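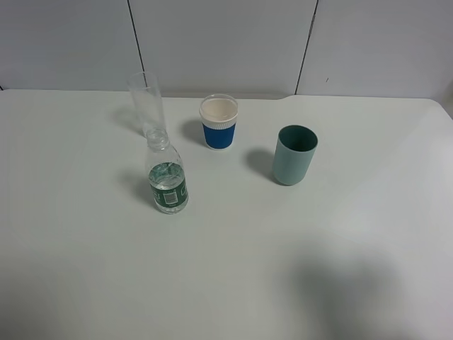 Why is water so good at sticking to itself?

Spill a tiny bit of water on a shiny table. It doesn't spread out flat like paint. It sits there in a little bump. A drop! Why does it do that?

Water is made of bits so small you can't see them, even with a school microscope. They're called molecules. Each one likes to hang on to the ones next to it. Not for ever — they swap partners all the time — but there's always a tug.

In the middle of a drop, each molecule gets tugged from every side. Left, right, up, down. It all evens out. But the ones on the outside have no water above them. Only air. So they get pulled inwards, and the outside of the drop goes tight. A bit like a stretchy skin, though it isn't a real skin and you can't peel it off.

Scientists call this surface tension. Good words to say at tea time.

Why are drops round?

Because of that pulling. Everything gets pulled in as close as it can go, and the closest shape of all is a ball. Little drops floating in the air are nearly perfect balls. Raindrops too, when they're small. Big raindrops get squashed underneath by the air as they fall, so they look more like the top half of a bun. They are never that pointy shape you see in cartoons. Sorry, cartoons.

On a table the drop can't be a proper ball. The table pulls on it as well, and so does gravity. Tiny drops stay nice and domed. Big ones sag in the middle and turn into a puddle.

Does it matter what the table is made of?

Yes, lots. Water loves some things and can't stand others. Clean glass — loves it, spreads right out. Wax — hates it, rolls up into beads. Kitchen roll is the best of all, water climbs right into it through all the tiny gaps. That's why it mops up so well.

Try a drop on a leaf, a coin, a plate and a bit of baking paper. Which one makes the roundest drop? Get down low and look from the side.

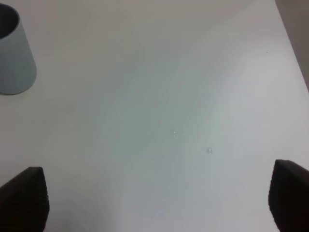
Triin Kazlauskienė wrote in to say her class tried it with cabbage leaves and the drops rolled straight off on to the floor, and could we please explain that one too.

We can! Cabbage leaves have a waxy coat, and the wax is bumpy, much too bumpy to feel with your finger. The drop sits on top of the bumps with air underneath. Hardly touching the leaf at all. So tip it a little and off it goes, picking up dust on the way. The leaf gets a free wash.

The coin trick

You need a clean coin, a cup of water and a dropper. A straw will do if you put your finger over the end.

Put the coin somewhere flat. Guess how many drops will fit on top. Write it down so you cant change your mind later! Then add them one at a time, slowly, and count.

Our best go was 30 drops on one coin before it spilled. Most people guess far too low. Look at it sideways just before the end and you'll see the water bulging up over the edge like a jelly.

Now do it again, but rub a tiny bit of washing-up liquid on the coin first. We only got to 13. Soap gets in between teh water molecules at the surface so they can't pull on each other so hard. Weaker skin, smaller bulge, splosh.

Who uses it?

Pond skaters. They've got long legs covered in tiny hairs that keep the water off, and they stand on top of the pond without going through. Look for the dents under their feet on a sunny day. Go with a grown-up though, ponds are deeper than they look.

Tents use it a bit as well. So do raincoats. The cloth is treated so rain beads up and runs away before it can soak in.

Words to know

Molecule: a very, very small piece of something.
Surface tension: the tight outside of water, made by all that tugging.
Waterproof: doesn't let water through.

Next time, why ice floats. Bring a jug.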